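오픈데이에서 손에 쥐는 그리퍼 체험 코너 운영하는 방법

작성: Dima Moussa
분류: 행사 준비 / 시연

Rundbridge 오픈데이에서 체험 코너를 맡게 된 분들을 위해 순서를 적어 둡니다. 지난 5월 행사 때 쓴 방식이고, Margate 쪽 방문 시연에서도 거의 그대로 썼습니다. 방문객이 그리퍼를 직접 들고 탁자 위 물건을 집어 옮기면 그 동작이 기록되는 코너입니다.

준비물
손에 쥐는 그리퍼 2대(한 대는 예비)
충전된 배터리와 여분 저장 카드
펠트가 깔린 탁자
크기와 모양이 다른 생활용품 한 무더기
안내문과 참가 동의서

1. 탁자 정하기
표면이 미끄러운 탁자는 피합니다. 둥근 용기가 굴러가면 줍느라 시간이 다 갑니다. 마작 탁자처럼 펠트가 깔린 것이 편합니다. 자동 탁자라면 전원을 뽑고 시작하세요.

2. 물건 고르기
연고통, 작은 플라스틱 병, 펜, 납작한 통 정도면 충분합니다. 유리병은 넣지 않습니다. 뚜껑이 있는 용기는 미리 꽉 잠가 둡니다. 물건은 줄 맞춰 놓지 말고 한쪽에 모아 쌓아 둡니다.

3. 손가락 패드 확인
패드 홈에 먼지가 끼면 매끈한 용기가 잘 빠집니다. 마른 천으로 닦고, 들뜬 곳이 있으면 교체합니다. 연결 부위 나사도 손으로 만져 보고 헐거우면 조입니다.

4. 시범 보이기
진행자가 먼저 한 번 합니다. 말은 짧게 하고 동작은 천천히 하세요. 물건 위에서 멈추고, 손가락을 벌리고, 내려가서 집고, 들어 올린 다음 내려놓습니다. 짧고 넓은 통은 몸통의 양옆을 잡습니다. 뚜껑만 잡으면 들다가 열릴 수 있습니다.

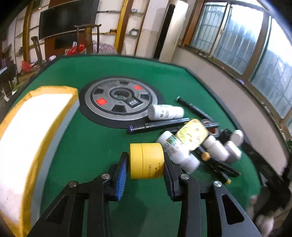 5. 방문객에게 넘기기
한 사람당 2분으로 잡습니다. 처음 하는 분은 대개 너무 세게 쥐니 닿은 뒤에 조금만 더 조이라고 말해 줍니다. 펜은 용기보다 어려우니 나중에 권하세요. 어린이는 보호자가 옆에 있을 때만 참여합니다.

6. 기록 정리
한 회가 끝날 때마다 저장을 눌렀는지 봅니다. 5월 행사에서는 106명이 참여했고 집기 동작은 3,316회 남았습니다. 오후 3시쯤 카드가 가득 차서 한 번 멈췄으니 점심때 미리 바꿔 두는 편이 낫습니다. 파일 이름 규칙은 Issa Bataineh가 만든 표를 따릅니다.

자주 생기는 문제
손가락이 끝까지 닫히지 않음: 패드가 밀려 있는지 확인합니다.
기록이 비어 있음: 시작 버튼을 누르지 않은 경우가 대부분입니다.
줄이 길어짐: 예비 그리퍼를 꺼내고 탁자 반대편에 자리를 하나 더 만듭니다.

동의서 양식은 Vitero 공용 폴더에 있습니다. 인쇄본은 행사 전날까지 챙겨 주세요.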